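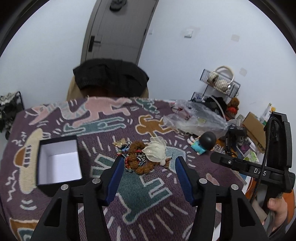 **Why do people stop wearing jewelry they still like?** Mostly it's the clasp. A hook bends or a thread wears thin, the necklace goes into a drawer "until I fix it," and the drawer is where it stays.

I started this project thinking I would be writing about fashion, and I ended up writing mainly about repairs (my grandmother, who restrings everything she owns on fishing line, was delighted). The survey went out in March to students and families at two schools, Harb and Mallemel, and 202 people filled it in, which was far more than I had dared to hope for!

## What people told me

The question I liked best asked for the oldest piece in the house that is never worn. The answers ran from christening bracelets to a string of beads won at a fair, and plenty of people wrote a whole paragraph when I had left them one line. Of the 202 replies, 90 named a broken fastening or a snapped string. The next biggest group said the piece was too heavy or pulled at their hair, and after that came "it reminds me of school dances," which I had to give a category of its own.

## The repair table

For the second part I ran a repair table at the Kenus street market over two afternoons. We mended 16 pieces, nearly all of them with new cord and a crimp bead. Elastic was harder than I expected, as the knots slipped until I learned to pull them tight twice and add a dot of glue.

I would have liked to ask owners a few months later whether they were wearing the mended pieces again, but I only thought of collecting addresses on the second afternoon. If I did it over, I'd bring a sign-up sheet and a much better lamp.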